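I'm looking for 14 people to help me record how folks in Cleletham talk about food, and if you grew up here (or your parents did) I'd love for you to be one of them.

A bit about me first. I run a small oral history project called Donar, mostly out of my own kitchen and a shared room in Pernton. I've spent the past few years taping people as they talk about the meals they grew up with. Big holiday dinners, sure, but mainly the everyday stuff! What was in the lunch pail, what you ate when the money ran short, what your grandmother called the crusty bit at the bottom of the pot. I have four different words for that crusty bit so far and I want more.

This round is all about Cleletham, because the town has changed so fast and the older food words are slipping away. My own aunt used three of them in one sentence last spring and I had to ask her to stop and spell them.

## Who I'm hoping to hear from

- Anyone 18 or over who lived in Cleletham for at least 9 years as a kid or teenager
- People who cooked, people who only ate, people who washed up
- Folks who worked at the old cannery, the bakery on the hill, or any of the school kitchens
- Pairs are very welcome - sisters, old neighbors, a parent and a grown kid. Pairs argue, and the arguing is great on tape

You don't need to be a good cook. You don't need to be a good talker either. Some of my favorite recordings start with someone telling me they have nothing to say, and then we're two hours in and they're drawing me a map of who had the best plum tree.

If English isn't the language you ate dinner in, please write anyway. I can record in Spanish or Portuguese myself, and for other languages I'll try to find someone to sit in with us.

## What you'd be doing

Two visits, both in September. The first one is a chat, up to 90 minutes, at your place or in Pernton, whichever suits you. I bring the recorder and the coffee. Bring a photo, a recipe card, a pan, anything that gets you going (one man brought a potato masher and we never got past it).

The second visit is shorter. I play you parts of your own tape and you tell me what to cut, what I misheard, and how to spell things. Nothing goes in the collection until you've signed off on it, and you can pull out right up to that point with no hard feelings.

I pay $600 to each person who finishes both visits, half after each one. Pairs get paid as two people. I can cover your bus fare or gas too, just keep the receipt. The money comes from the Okoro Fund, who also pay for the typing up, and they don't get to see your name unless you want it in the credits.
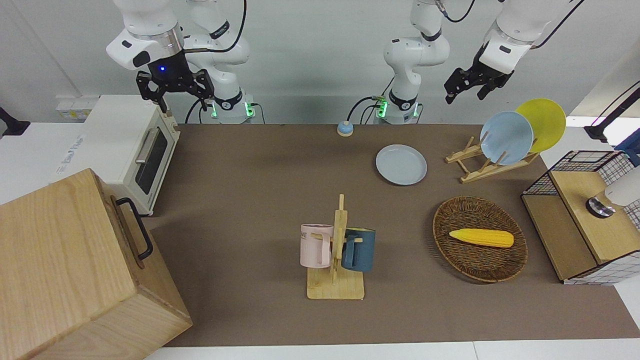 *Two white robot arms over a brown felt tabletop.*

## Where the tapes end up

Finished recordings go into the Donar collection, which had 1330 clips in it when I last checked. Anyone can come and listen for free. You get your own full copy as well, on a stick or by email, plus a printed transcript if you'd like one for the family. A few short pieces may go into a listening show in the spring, and I'd ask you about that separately.

## How to put your name down

Send a note to Donar, care of the shared rooms in Pernton, or drop one in the box by the Cleletham library desk. Tell me:

- your name and the best way to reach you (I'm happy to call, evenings after 6 are easiest for me)
- which years you lived in Cleletham, and which end of town
- one food you haven't eaten since you were a kid and still think about

I'm picking for a mix of ages and streets, so please don't be put out if I can't fit you in this time. I keep every note, and I'll write back to everyone before the end of August. Stairs are a problem in the Pernton building, so if that's an issue just say so and I'll come to you.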